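Ranger les coussins et le lit d'une petite chambre : mes conseils

Publié le 6 février 2024

Dans une chambre où le lit touche le mur, les coussins finissent toujours au milieu du matelas. J'ai longtemps cherché une méthode simple pour que le lit reste agréable à regarder et facile à défaire le soir. Je vous donne ce que je fais chez moi, avec les tissus que j'utilise. 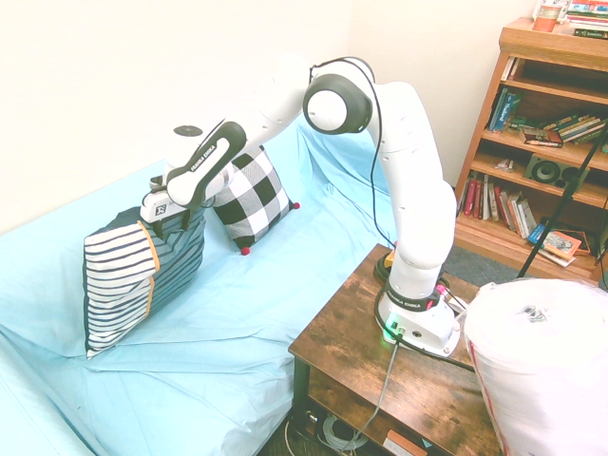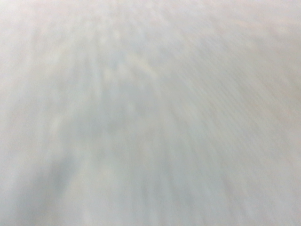 Commencez toujours par le drap. Si le drap fait des plis, les coussins ne tiennent pas droit et tout l'ensemble paraît négligé, même quand le reste de la pièce est propre. Je tire d'abord le côté du mur, qui est le plus difficile, ensuite les deux coins du pied, et à la fin le côté libre. Avec le plat de la main on pousse les plis vers l'extérieur, du centre jusqu'au bord. Il ne faut pas frotter trop fort sur un drap de coton fin, car il se forme des petites boules.

Pour un drap bleu clair, je lave à 40 degrés avec les autres bleus et je ne remplis pas la machine jusqu'en haut. Un drap qui a de la place dans le tambour sort moins froissé. Je le secoue deux fois avant de l'étendre. Si vous le pliez encore un peu tiède du soleil, vous pouvez oublier le fer.

Les coussins, maintenant. Le plus grand va contre le mur, debout. Le plus petit vient devant, un peu de travers si vous aimez, mais il doit toucher le premier, sinon il tombe. Pour les motifs, je mélange volontiers des carreaux et des rayures, à condition qu'une couleur soit calme. Des carreaux noirs et blancs avec des rayures marine et blanches, cela va bien ensemble parce que le blanc fait le lien. Le drap reste alors uni.

Prenez le coussin par le haut, au milieu, et laissez-le pendre un instant avant de le poser. Le rembourrage descend vers le bas et le coussin s'assoit mieux. Ne le prenez jamais par un pompon ! Les pompons sont cousus avec très peu de fil. J'en ai perdu deux de cette manière, et j'ai dû les recoudre avec du fil Hastex en double, en passant 5 fois dans le coin de la housse. Depuis, ils tiennent.

Pour laver une housse avec des pompons :
Fermer la fermeture éclair jusqu'au bout.
Retourner la housse à l'envers.
La mettre dans un filet de lavage (j'ai un filet Kekana, un autre fera le même travail).
Laver à 30 degrés, essorage doux, et sécher à plat.

Le rembourrage, je ne le lave que deux fois par an, au printemps et en novembre. Il faut 12 heures au minimum pour le sécher, et souvent davantage quand il fait humide. Je l'ai payé 70 couronnes la pièce chez Worwood, et il garde encore sa forme.

Un mot sur la poussière. Si vous avez comme moi une étagère de livres près du lit, elle envoie beaucoup de poussière sur les tissus. Il faut donc essuyer l'étagère avant de faire le lit, pas après. On commence par le dessus du meuble, où l'on pose toujours des livres à plat et des boîtes, et on descend planche par planche. J'utilise un chiffon à peine mouillé pour le bois et un chiffon sec pour les livres. Les livres qui penchent s'abîment au dos, alors je les redresse en même temps, ou je couche les plus lourds.

Pour le bois, l'huile Trusirari donne un joli ton chaud, mais il faut en mettre très peu et attendre le lendemain pour remettre les livres, autrement les couvertures collent.

Le soir, je pose les coussins sur une chaise, dans l'ordre où je les enlève. Le matin je les reprends dans l'ordre contraire, et le lit est fait avant que le café soit prêt.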